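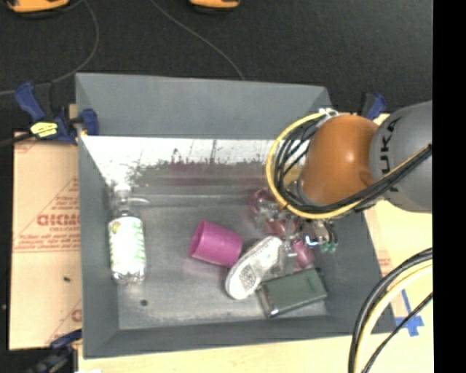

News > Student Projects > Hindbridge

Hindbridge students post bin-picking results, ask public not to get carried away

HINDBRIDGE – The student robotics club at Hindbridge Technical College has released the results of its first full year of bin-picking trials, along with a request that readers look at the failures before they look at the successes.

The project, called Cavis, asks a robot arm to reach into a bin of mixed household objects, take hold of one, and move it out. The club logged 3498 attempts between the start of the school year and the end of testing in August. Of those, 1674 ended with an object out of the bin and set down where it was supposed to go. That is a success rate of a little under 48 percent.

"A toddler would beat us, and the toddler would be bored," said Aníbal Paucar, the club's faculty adviser. "I want people to read that number before they read anything with the word 'breakthrough' in it. We did not have one."

Paucar said he agreed to publish only if the club released the full log, including the runs that students wanted to leave out. Early drafts of the report dropped attempts in which the arm was stopped by hand. Those attempts are back in, and they are counted as failures.

What the arm had trouble with

The report spends most of its length on objects. The club worked with everyday items such as plastic cups, clear bottles and small cases. They were placed in a gray bin with sloping sides, sometimes alone and more often in a group.

Clear plastic was the worst of it. Students reported that the software often failed to find the edges of see-through items, and that shiny surfaces inside the bin caused it to pick targets that were not there. Items touching one another were the next biggest problem. When two things lay against each other, the program tended to treat them as one, then aim for the middle.

Cups did better when they stood upright than when they lay on their sides. The club does not claim to know why. Two explanations are offered in the report and neither has been tested.

A special set of 200 attempts used objects the software had not been trained on. The club had hoped this would be the headline. The arm did worse on these than on the familiar items, and the report says the set is too small to support any broad statement about how the system would behave in a warehouse, a kitchen or anywhere else.

Outside claims

The release comes in part as an answer to a claim that spread after the club's open house, where visitors watched 5 picks in a row go well. A post shared among parents said the students had "solved" sorting. The club says it has not, and that five good picks in a row can be expected now and then from a machine that fails about half the time.

"People filmed the good ones," Paucar said. "They had put their phones away by the time it missed."

The club is also careful about credit. The arm is a standard industrial model that the students did not build. The grasp-planning program, Herel, began as a class assignment and was rewritten twice by club members. Much of what it does is ordinary, the report says, and one section lists which parts were written by students and which were taken from freely available code.

Not everyone in the club agrees with the tone. A dissenting note, printed at the back of the report, argues that the success rate rose during the year and that the overall figure hides this. The main authors reply that the bin was also packed with fewer objects in the later months, so the rise may say more about the bin than the program. The two sides did not settle the matter and both texts are printed as written.

Next year

The club will enter Cavis in the Muñoz Student Picking Challenge in the spring. Rules for the event set the object list in advance, a point Paucar has criticized in the past. Teams are able to practice on the same things they will be scored on, and he doubts the scores mean much outside the hall.

"We'll go, and the students should go," he said. "If we come home with a ribbon I'd ask the college to hang it next to the failure log."

Before then, members plan to repeat the year's trials with the number of objects in the bin held fixed, and to have someone outside the club decide what counts as a success. No change to the arm is planned.

The full report, the attempt log and the dissenting note can be requested from the club through the college's engineering office. There is no charge. The log is long and the club has not prepared a shorter version.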